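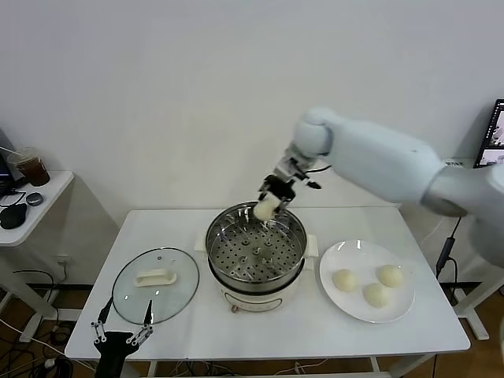

Steamed Bun Morning at Tandville

Buns! We love them, and the electric steamer has earned its place on the white table. It's a simple bit of kit — pot, perforated steel tray, glass lid — and it makes a lovely soft bun without taking over the whole kitchen. Click any picture to see it larger.

Room to puff up
Two buns in the tray, two on the big white plate. Dorian Tessier likes plenty of space between his, and I'm coming round to it! The lid lies flat on the left, handle up, so it's easy to grab.
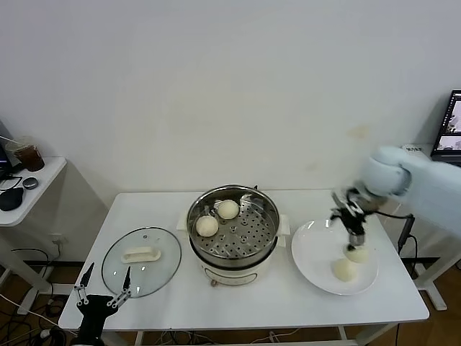

Try it yourself
Madhu Tyagi's dough recipe goes up in March, along with her red bean filling (so good, and much easier than I'd feared). Until then, shop-bought buns do very nicely — line the tray with a square of baking paper if yours tend to stick.

Posted February 9, 2018
2 comments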